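## Burger season at the counter

If you have walked past the demo counter in the evening lately and wondered why grown adults were watching a plastic lunch come together one layer at a time, let me fill you in, because it has been a busy stretch for the Mirnimov group and I promised Léonie Marty I would write it up properly this time instead of giving it two lines at the bottom of the page like last January.

The short version is that we are collecting examples. The arm is meant to learn how to put a burger together from toy parts, and the way it learns is by having a great many good runs to study, each one saved with everything the cameras saw and every move the arm made along the way. A person steers the arm for each run. When the run is done, the person marks it as one to keep or one to set aside, puts all the pieces back where they started, and goes again. It is slow, friendly work (there is usually somebody's playlist going), and I have grown very fond of it.

We now have 3861 runs marked as keepers. Another 461 are in the set-aside pile, and before anybody groans at that number, Pravesh Shabalala would like it known that he is keeping every single one of them! A run where the lettuce slides off and the person steering has to go back for it is worth a lot to us later, when we want the arm to know what to do after a slip. He has been going through them by hand and writing a line or two on each, which must be the most patient job in the building.

The order of the stack is the part people ask me about most. We start with the bottom bun, then lettuce, then tomato, and after that the patty and cheese and so on up to the top. I had always put my lettuce above the meat at home, and so had Killian Coste, and we had quite a long talk about it over coffee before the plan was settled. Lettuce low it is, and I will say that the frilly leaf gives the arm a proper puzzle early on, with those wavy edges pushing back at whatever you set on top of them.

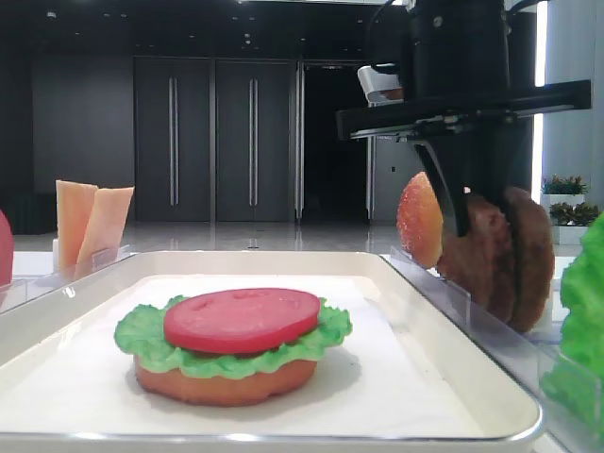 *Bun, lettuce and tomato on the tray, with the patties and cheese still to come.*

Jericho Manalastas has done the bulk of the steering, and he has strong feelings about the patties. They stand on edge side by side, and it is very easy to come away with two when you only wanted one. The rule we agreed on is that you don't shake the extra one loose. You go back to the rack, lower both, open up, and try again from a slightly different angle, and all of that stays in the recording. We used to stop and start over whenever it happened, and we lost a lot of perfectly useful footage that way, I'm sorry to say.

The other big change since my last note is how the parts are held. For a long while we just laid the slices flat on the table and let people pick them up however they liked, and Hugo Marchal finally pointed out (very kindly, considering how many evenings we had put in by then) that no two people were doing it the same way. One person would pinch the rim of the tomato, another would scrape it along to the table's edge, and the learning program was being asked to make sense of all of it at once. Now the flat pieces stand upright in little white clips at the ends of clear strips, close beside the tray, so there is one sensible way to come at them: fingers open, down on either side, close, lift. We call the whole arrangement Skanville, after a card game that Hugo's family plays with the cards stood up in a rack, and the name has stuck so firmly that it is now in the folder names too.

Léonie ran the first comparison after the switch. Each of the people steering needed 27 practice runs or fewer before their keepers looked alike, and the newest of them, who had never touched the controls before, got there well ahead of that. I was sitting next to her when she pulled up the two sets of paths on the screen, the old ones going every which way like a dropped ball of yarn and the new ones all bundled neatly together, and I don't mind telling you we both cheered.

What I enjoy most, though, is watching the view from down at the gripper. It's a funny way to see the world, all fingertips and table, and everything you are reaching for looks twice as important as it does from your chair. It is also the view the arm leans on most in the last little bit before it closes on a piece, so we check it at the start of every session, and if the lens needs a wipe it gets a wipe.

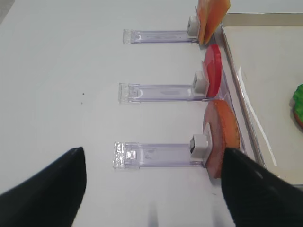

*The gripper's own view of the holders, fingers open, with the red slice in the middle clip.*

A few bits of housekeeping, while I have you. Please put the parts back in the same clips you found them in, even if you are sure you have a better order. We do want some variety, but Killian has a sheet for that, called Ostby for reasons he will have to explain himself, and it tells you what to swap and when. There are 59 layouts on it. If you finish one, put your initials beside it, and if you have to leave in the middle, just write down where you got to and the next person will pick it up from there.

Please also go gently with the tray liner. Straighten it between runs if it has shifted, and change it when it starts to crease.

Next up is Ketilsson, our name for the round where the arm has a go by itself and a person only steps in when it gets stuck. Those step-ins will be recorded and added to the pile along with everything else. We are hoping to begin once the last of the layouts has been signed off, and Jericho is putting together a sign-up list for people who would like to sit in with a hand near the stop button. Evenings suit us best, from 6:30 or so, and you don't need any experience at all. Come and find either of us at the counter, or leave a note in Léonie's tray, and we will get you started on the tomato.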